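Dallside changes how it handles customer email addresses

October - By Delyth Llewellyn
2 min read

Online retailer Dallside will stop sending promotional email to customers who have not opened a message in 11 months, the company said on Sunday. The change also covers people who signed up through its sister store, Hutsuliak.

Under the old policy, an address stayed on the mailing list until its owner clicked an unsubscribe link. Dallside said 3,259 addresses will come off the list in the first round.

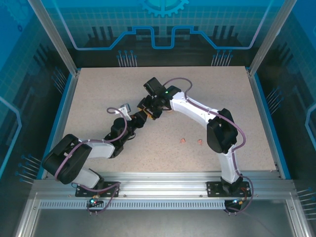

Two robot arms over a speckled work surface.

"Most of these people had lost interest and we kept writing to them," said Hatice Akyol, who runs customer accounts at Dallside. Order receipts and delivery notices will still go out as before.

The company received 192 complaints over the summer, most of them from shoppers who had unsubscribed from one store and went on getting mail from the other. 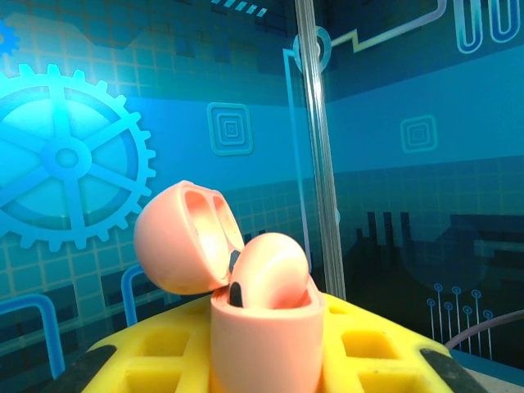
The two stores kept separate lists, and an opt-out on one was not passed to the other. They will now share a single list, run on software from Collamach.

Customers can check their settings on the account page. Those without an account can write to the help desk, which has been told to answer within two working days. 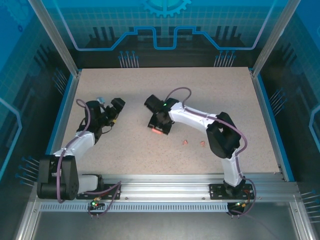
Pylyp Kovalchuk, a Hutsuliak customer who complained in the spring, said he was glad of the change but wanted to know how long his address would be kept on file. Dallside said removed addresses are stored in a blocked list - used only to stop them being added again - and are not shared with advertisers.
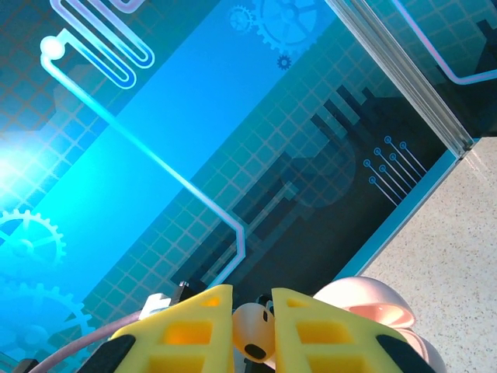

A small white earbud held between yellow gripper fingers.

The new policy does not cover text messages. Akyol said those rules are under review.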